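Home | Blog | Projects | About | Contact

Filed under: Robot Arms, Reviews

Two months with the Larnik two-arm kit

9 Jan 2024

I said I would write up the Larnik kit once I had put enough time into it to have an opinion. I have now logged 100 hours on it, mostly evenings, so this is the long version.

Larnik sells the arms and hands as one package with a controller and a year of software updates. You can buy a single arm, but the price difference is small enough that I don't see why you would. Mine came in three boxes. One of them was damaged at a corner, but the foam inside had done its job and everything powered up.

Setup took most of a weekend. The printed guide covers bolting the bases down and not much else. Everything after that is in the online manual, and the manual is written for the previous version of the software, so half the menu names are wrong. The calibration routine is the slow part. Each hand goes through its joints one at a time and you have to confirm each one. If you lose the connection partway through, it starts over. That happened to me twice, and moving to a wired network connection fixed it.

The arms are quiet. I can run them with the door open and not bother anyone. They also hold position well. I parked one arm over a mark on the table, left it for 60 minutes, and it was still over the mark when I got back.

The hands are the reason to buy this. I had a two-finger setup from Astari before, and it was fine for blocks and boxes, but anything thin or round was a fight. With more fingers there is more to go wrong and tuning takes longer. The default grip force is too high for light parts. I turned it down by a third and left it there.

For testing I wanted something repeatable, so I ordered the Rulness board set. It's a white foam board with blue pegs, a flat disc, cylinders, and some white plates with holes in them. You can lay it out however you like and it's light enough to move with one hand.

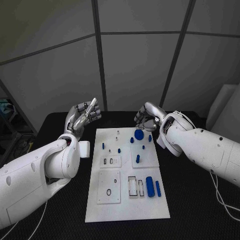 I ran 1294 grasp attempts in total across the different pieces, and the log is in a spreadsheet if anyone wants it. The disc was the worst. It lies flat and there isn't much edge to get under, so the fingers tend to push it along the foam. The thick cylinder was easy from the first day. The short pegs were somewhere in between, and got a lot better after I slowed down the last bit of the approach.

The cables are my main complaint. They come off the underside of the arms and hang down onto the table, and the clips in the box are too small to hold them. I bought a bag of bigger ones. For what this costs, I shouldn't have had to.

Support has been decent. I wrote to them three times and got a useful answer twice. The third time they sent me a link to the manual page I had told them was wrong.

I also looked at the Ban kit before ordering. It was around 1000 dollars cheaper, but the hands are extra and the wait was until March. If you only need arms, I would look at that one first. If you want hands that work with the arms out of the box, Larnik is the better buy, as long as you leave yourself a weekend for the calibration.

Next I want to try both arms on one piece, with one holding a plate still while the other puts a peg in the hole. The software has a mode for it that I haven't touched yet.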